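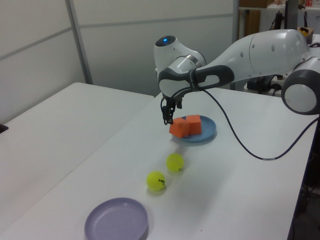

Budget for the gripper separately. The Halliday arm is quoted without one, and the Grerov two-finger unit we added took its own line on the purchase order, with a lead time of 90 days. Fit is good. The fingers are slender enough to come down between the foam cubes on a small plate, and tennis balls are within its opening. Cable routing is the weak point: the black lead leaves near the wrist and hangs in a long loop across the tabletop, so price a set of clips or a sleeve.

**Other costs**

- Table: allow for a second one beside the first.
- Spare fingertips: 3 pairs, ordered with the arm.
- Training: two days on site. Jolene Whitcombe's quote from Pratongate was the lower.

Controller software is adequate, and the manual is thin on payload limits. Rating: 3 out of 5. I would buy the arm again and get the gripper quote in writing first.

Huia Ruddock, 9 May 2020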